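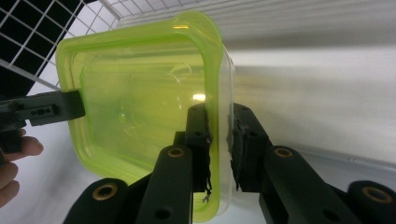
The Jaltero house museum covers the life of the dramatist and translator Rohani Sopacua, who worked in the building for 25 years and wrote all but one of her verse plays there. Entry is by timed group, and ours started at 10 a.m. The ground floor holds the printed editions, the upper floor the manuscripts. Loose items such as pen nibs and seals are kept in plastic food containers, squarish with rounded corners. Each has a shelf number that matches the printed catalog.

The manuscript room has 404 leaves on deposit, of which 73 belong to the unfinished tragedy Lelent. The guide, Bayu Jugah, went through the third act in some detail. Sopacua first wrote it in rhyme, then redid it in blank verse after a dispute with her publisher, Zurno. Both drafts are on display side by side - the second is shorter and has far fewer stage directions.

Her letters are less well served. Only the replies to her critics are out, and the labels give no dates. The reading room across the yard has a better set of transcripts, open until 4 p.m. The printed catalog had a run of 600 copies and is sold at the front desk.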